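Pindport garrison papers opened to readers after cataloguing

Records of the irregular companies that held the hill roads above Pindport during the border war have been opened to readers at the Custby archive. The collection fills 21 boxes and covers the period from the first call-up to the disbanding of the last company.

Most of the material is administrative. It includes ration returns, pay lists, receipts for mules and fodder, and a run of signals passed between the Pindport garrison and the forward post at Tavon. The signals were written on thin duplicate paper and many carry no date, so the cataloguers placed them in order by message number and by the handwriting of the duty clerk. Where neither was clear, the sheets have been kept in the bundles in which they arrived.

The pay lists give the strength of the companies at monthly intervals. At their largest they held 700 men, well below the figure claimed in the command's own bulletins. The difference has been put down in the past to losses. The lists suggest another cause, as two companies appear in the bulletins under both their old and new titles for most of a year and were counted twice.

A separate series deals with the Mittal ceasefire. Earlier accounts treated it as a single agreement signed by both commands. The papers contain three drafts, and the final text differs from the second in its treatment of the Tavon road. The second draft allowed armed escorts of up to 20 men. The final text removed the escorts and set a strip of 100 metres on either side of the road in which no weapons could be carried. Complaints about breaches of this clause take up most of one box.

The command's court papers are also included, although they are incomplete. Charges and sentences survive for the first two winters. For the third there is only an index, which lists cases of theft from villages, desertion and the unlawful holding of prisoners. The case files themselves have not been found.
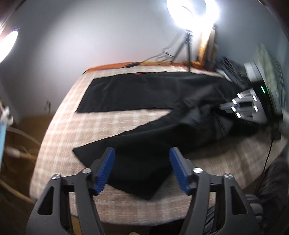
Reading copies have been made of the signals and the pay lists, and these will be issued in place of the originals. The ceasefire drafts can be seen in the original by appointment, one folder at a time. Pencil only is allowed in the reading room, which closes for an hour at midday.

Names in the court index have been withheld where the person may still be living. Requests to see the full index will be considered in writing, and the first group will be decided in February. A printed guide to the collection is on sale at the Custby front desk, and the box list can be consulted there free of charge.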